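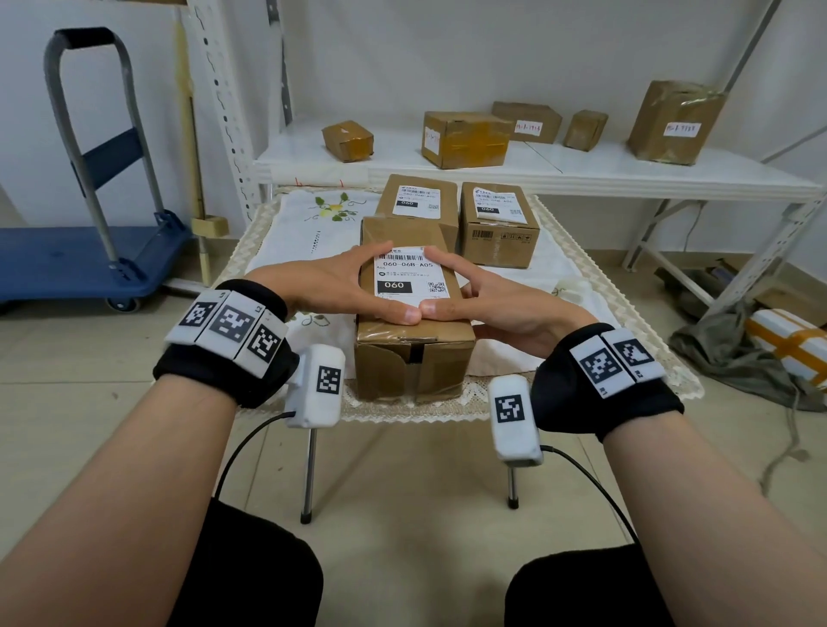
How many proof rounds should a print quote for a member directory include?
Two rounds of proofs and one final sign-off is the usual allowance, with any further round charged at the designer's hourly rate.

Board: Print Procurement and Publications
Topic: Proof rounds and author's corrections on long documents

registry_desk
The answer pinned to the top of this board has been applied in our office for several years. I should like to ask whether members still consider it adequate. Our association is preparing its directory, a saddle-stitched document of 160 pages with colour throughout, to be printed in a run of 1,000. The entries are supplied by member organisations, and in the previous edition we received corrections from them well after the second proof had been approved. The invoice for author's corrections exceeded the cost of the cover artwork. Would it be reasonable to request a third round in the quote?

G. Lemieux
A third round may be requested, but the designer will price it whether or not it is used. In my view the preferable course is to lock the copy before layout begins. When I managed publications for Murton, entries were returned to each organisation as a plain text document for signature. Nothing went to the designer until every signature had been received. Corrections at first proof were then confined to line breaks, hyphenation and the occasional misplaced accent in the French names.
I would also question the binding. Saddle stitching at 160 pages will creep badly on anything other than a very light stock. Please ask the printer for a perfect-bound price before you proceed.

registry_desk
Thank you. The binding was carried over from an earlier edition with far fewer pages, and I will have it requoted. As to signatures, we have 34 contributing organisations and several of them do not reply to correspondence at all until they see their own page set out with their logo on it.

Si-eun Min
I must respectfully disagree with Garnet on the first point. Locked copy is a sound principle where contributors are staff. Where they are outside bodies, they read properly only when they see the page. I administer a directory of similar size and we issue what we call a reading proof: the text flowed into the approved template, with images at low resolution and no attention paid to fine spacing. It is sent to contributors before the first formal proof and is quoted as a separate line item. Our designer at Stesetti charges less for it than for a full round.

G. Lemieux
It is a proof round under another name.

Si-eun Min
It is a round, certainly, and I would not describe it otherwise in a contract. The difference lies in the price and in what may be changed. At the reading proof a contributor may rewrite an entire entry. At the first formal proof they may correct errors of fact only. Our covering letter states this in the second paragraph, in bold.

prepress_17
Speaking from the production side, I would ask clients to define a round in writing. We regularly receive a marked-up PDF on Wednesday, a second set of marks by email that evening, and a telephone call the following morning. The client regards this as one round. We are obliged to treat it as three, as the file is opened, amended, checked and exported each time. One consolidated set of marks from one authorised person is a round.
The hourly rate deserves attention as well. Ask for the minimum charge. Many studios bill in quarter hours, but I have seen terms in which any alteration after sign-off attracted a full hour, including the moving of a comma.

registry_desk
That is helpful. Our last agreement defined neither. May I ask which tool members use to consolidate comments? We have been offered a trial of Clilo.

Si-eun Min
We use comments in a shared PDF and close access at 4:30 p.m. on the due date. I have no experience of Clilo.

prepress_17
Two of our clients use it. The comments export cleanly, although replies to comments are placed on a separate sheet and can be overlooked. Whoever consolidates the marks should read that sheet before sending anything on.

G. Lemieux
I maintain my position on signatures, but I accept that it depends on having contributors who answer their mail. If the association adopts a reading proof, I would suggest that silence be treated as approval and that the covering letter say so plainly. Murton introduced such a clause and received one complaint, from an organisation whose telephone number had changed. The number was corrected on the website, and the printed directory was left as it stood.

Martens_Admin
Moderator's note: the pinned answer will remain as posted, as it reflects the allowance most studios continue to quote. A reference to this topic has been added beneath it. Members who wish to share sample wording for the definition of a round may do so here, with the names of suppliers and all pricing removed.

registry_desk
I have requested revised quotes on a perfect-bound basis — one with two rounds, and one with a reading proof and two rounds. I will post the wording we settle on once our executive director has approved it.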